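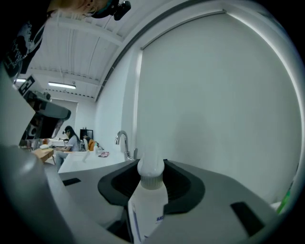 A white bottle with blue lettering, upright in its black holder.

Reading time: 3 min

There is a cupboard in my flat in Hurkimholm that I did not open for one whole winter. I knew what was in it: bottles. Cleaning bottles, shampoo bottles, a bottle of something for the leather of a sofa I no longer own. When I finally opened it in November, three of them fell on my foot, and this article started there.

I come from a family that decants. My grandmother poured everything she bought into another container, and she wrote on it with a pencil that you could not read after a week. So I grew up with a respect for the label. A white bottle is the most common object in a home, and without its label it is also the most silent. Two of mine had lost theirs completely. I smelled them, which I do not recommend, and I was not wiser.

The people who sell storage have an answer for this, of course. The Tesumwood catalogue has 781 items, and a surprising part of them exist only to hold another item. I ordered a set of low cups for the cupboard shelf. They are plain and a little ugly. But a tall bottle that stands in a cup does not fall when you take its neighbour, and after one month I have stopped being afraid of the cupboard door.

Not every bottle needs a cup. The wide ones stand well alone, and the ones with a flat cap can also stand on their head when they are nearly empty. A rounded cap does not allow this, so I keep those at the front, where I will use them first.
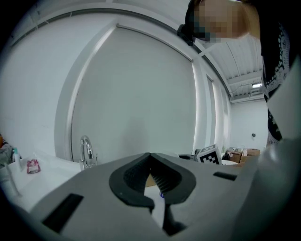
Flat things are a different problem, and I think a more difficult one. A bottle asks to stand, but a flat thing wants to lie down, and then another flat thing lies on top of it, and in spring you find the bottom one. I tried a drawer first, then a shallow tray from Comska. What helped in the end was to keep them vertical, like letters in a rack. Something white and flat with one small blue mark near its upper end is easy to know again when it is held upright, but put it in a pile and the mark is gone. I now turn all my packets so that the coloured end is up. It took me 50 minutes to do the whole shelf, with a pause for tea.

Cardboard is useful here. I cut down an old box to make the rack, and it has lasted better than the tray. The shop Nanayakkara, near the station, leaves its empty boxes by the door in the morning, and they do not mind if you take one -- I asked.

My one rule for the cupboard is now that each thing must be visible without moving another thing. This means that it holds less than before, and some bottles had to go. I finished the last of the sofa cleaner on a pair of shoes. They look very good. The shelf is 60 centimetres wide, and there is still a free place at the left end, which I am trying not to fill.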